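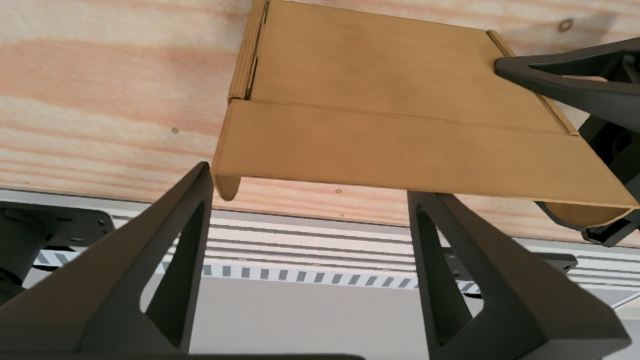 Packaging Cell Project: Equipment Plan and Budget
Final report, Aurélien Moulin
22 July 2019

1. Background

Our project group was asked to plan a small automation cell for the packing room at Markside. The room puts together flat card trays by hand before they are filled. The company wanted to know what equipment it would need to have two robot arms fold the trays, what it would cost, and in what order the parts should be bought. We did not have to build the cell. We had to hand over a plan that somebody could order from.

All costs are given as a share of a fixed budget of 246 units, which is how the company asked us to report them. One unit covers the same amount in every table, so prices from different suppliers can be compared directly.

2. Why we simulated first

We had no arms to work with in March, when the project started, so the first part of the work was done in simulation. We modeled a pine work surface, a card tray with a crease and folded side walls, and two arms with two-finger grippers. The simulation was used for two questions that affect the budget: whether one arm could do the job, and what kind of fingers were needed.

One arm turned out to be a poor choice. When a single gripper pushed on the front flap, the whole sheet moved across the table. A clamp fixed to the table would hold the sheet, but it would have to be changed for each tray size, and Markside runs 3 sizes. With two arms, one can hold the card near a side wall while the other works on the flap. We planned for two arms from that point on.

For the fingers we compared solid ones with tapered ones that have a triangular cutout. The tapered shape gets closer to the lower edge of the card. A lip of card that curls down was the hardest thing to grip in our runs, and a thick fingertip pushed it away before the gripper closed. The model treats card as more even than it is, so grip force still has to be tested on real sheets.

3. Arms and grippers

We asked Rormont and Kragh for quotes on a pair of arms with controllers. Rormont came in at 105 units and Kragh at 104. The difference is too small to decide on price. Rormont includes the mounting plates and a spare cable set. Kragh does not, and its delivery time was longer. We recommend Rormont.

Grippers should be ordered with the arms, but the fingers should be bought separately. The fingers are the part most likely to change after the first tests, and a custom set from the arm supplier takes weeks to arrive. Grurkport can print fingers from our drawing files, and we suggest ordering spare pairs in the first batch.

4. What is easy to leave out

Our first budget had only the arms, the grippers and the table. After a review with our supervisor we added:

Safety fencing and a door switch
Electrical work, including a separate circuit
A second emergency stop on the loading side
Test card, enough to waste
Training for two operators
A yearly service visit

Test card was the item we had underestimated the most – a sheet that has been folded wrong once cannot be used for another trial. Training was missing completely from the first version.

5. Order of purchase

The table and test card come first, so that fold tests can be done by hand and the grip points marked. Arms and grippers are next. Fencing has to be installed before the arms are powered at full speed, so it should be ordered at the same time as the arms even though it arrives faster. The service contract can wait until the cell is accepted.

6. Open points

We did not get a firm price for the electrical work. The contractor wants to see the room first. Until then the remaining budget should not be spent on extras such as a camera above the table. The drawing files and both quotes are in the project folder, along with the simulation settings.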